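Gindow Makers Help » Paper and Books

We use cookies to keep you logged in and remember your settings. Accept / Manage choices

Marbling paper at the dining table – colors keep sinking and I'm hooked anyway

pasteandthread
Posted 22nd October

Hi all! I've fallen hard for paper marbling and I need some help before I use up my whole stack of paper. It started when I found an old hymnal at the library sale in Gindow, printed in 1862, with the most gorgeous combed endpapers in red and blue and a sort of mustardy yellow. I want to rebind a few notebooks as presents and put something like that inside the covers (mine will not be anywhere near as good, I know).

What I'm doing now: carrageenan powder blended into warm water, 2 tablespoons to the gallon, left in a bucket until the bubbles are gone. I pour it into a big shallow roasting tray. Then I drop on acrylic paint, the Privov craft bottles, thinned with water until it's like milk. I comb it with toothpicks taped to a strip of cardboard and lay the paper down.

My first sheet was lovely! After that things went downhill. The paint started dropping straight to the bottom of the tray in little blobs, mostly the red and the white. The blue spreads so fast it shoves everything else to the sides. And on half the sheets the color just slid off when I rinsed, so I was left with a pale ghost of the pattern.

The paper is 80 lb drawing paper, and I brush it with alum the evening before. Is it the paint, the bath or the paper? Also, I'm doing this on our only table and I'd love to hear how people keep theirs clean. Newspaper turned to mush.

combandrake
Replied the same evening

Oh, welcome! You've picked the best hobby there is, and if that first sheet came out lovely you're ahead of where I was. I think you've got three separate things going on.

Sinking. Look at the bath first. It should be the same temperature as the room, and so should the paint. If you pour it while it's still warm, or if the paint has been sitting in a cold garage, drops go down instead of out. Leave the bath overnight with a cover on it. The other thing is skimming. Before every single print, drag a strip of newspaper across the surface from one end of the tray to the other, and do it again if you see any leftover color. A skin forms up there while you're busy hanging the last sheet, and the next paint can't spread on it. I bet that's why your first one worked and the later ones didn't!

Some colors are heavier than others, and white is a well-known pain. Thin it a bit more and let it fall from very low down, almost touching. I use a whisk made of broom bristles and tap it against my finger so the drops come off tiny.

Spreading. Your blue has more push than the others. Test each color by itself in a jar lid of bath before you start, and write down how wide a drop opens. If one is sluggish, it gets a single drop of surfactant (I use the wetting agent from the photo counter at Matheson, but people use ox gall too). If one is too bossy, put it down first and let the others squeeze it into veins. That blue could be your best friend – fine blue veins behind red look wonderful.

Sliding off. Alum. Brush it on evenly in one direction and then across, and mark the back in pencil so you know which side is which. I've marbled the wrong side more often than I'd like to admit. Press the sheets flat while they're a little damp and use them within a day or two. Some drawing papers also have a chalky buffer in them that fights with the alum, and no amount of brushing will fix that. Buy one sheet of a paper sold for printmaking or marbling and try it next to yours with the same alum and the same paint. Then you'll know.

As for the table, forget newspaper! Get plastic sheeting off the roll from the hardware store, the stuff for under garden beds. Cut it big enough to hang well over the sides and tuck the corners under with tape. It won't lie flat, and you can stop trying to make it. Drips collect in the creases and you blot them with a rag when you're finished.

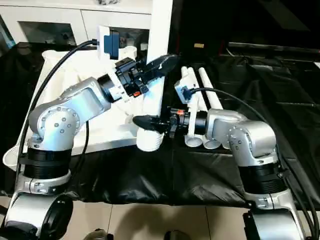
Black plastic sheet over a table, wrinkles included.

I like black for this. Carrageenan drips are clear and shiny and they show up well against it, whereas on white plastic I used to put my sleeve in them. Do put a folded towel under the tray or it will skate around on you. And rinse over a second tray with a slanted board in it, with a slow trickle from a jug. A kitchen faucet at full blast takes off perfectly good paint.

Please post the notebooks when they're done. I did 100 sheets for a friend's wedding place cards last February and I still wasn't sick of it.

oldtrayhand
Replied the next day

it's the paper. change the paper

pasteandthread
Replied the next day

Thank you both so much! I skimmed between every sheet tonight and what a difference. The red sits up on top now. White is still sulking but I can live with that. I'll get the sheeting tomorrow, and I'm going to look for better paper too.

One more little thing, does anyone reuse the bath? It seems a shame to tip it out after one evening.

denelstreetbindery
Replied two days later

I reuse mine. Cover it, keep it somewhere cool, and it'll do you a second evening and sometimes a third. Once it goes thin or starts to smell like low tide, it's finished. Let it come back up to room temperature before you print or you'll be back to sinking paint. Thin it with plenty of water if it's going down a drain.

I'd disagree a bit with combandrake about the wetting agent. Acrylics vary so much by brand that I'd hold off adding anything until you've tried them with plain water in fresh bath, every color, on its own. You can put a drop in but you can't take it out, and then all the other colors need some to keep up.

For combed patterns like the ones in your hymnal, swap the toothpicks for straight pins stuck through a strip of foam board, with another strip glued on top to hold the heads. Thinner teeth leave cleaner lines. Pull the wide comb one way, then back between the first lines, then the fine comb across. Go slowly! I get a better result when I take my time on that last pass than from anything else I've changed. If there's a pale stripe across a print, you stopped halfway while lowering the paper. Hold it by opposite corners and let it roll down in one go.

Related in Paper and Books
How long should wheat paste rest before use?
Cheap awl or good awl for a first sewn notebook
Fixing a cracked hinge on an old hymnal
Which way does the grain run in my cover board?
Paste paper with kids – what to wear, what to cover
Drying racks for a small apartment

Contact us | Copyright Gindow Makers Help | Back to top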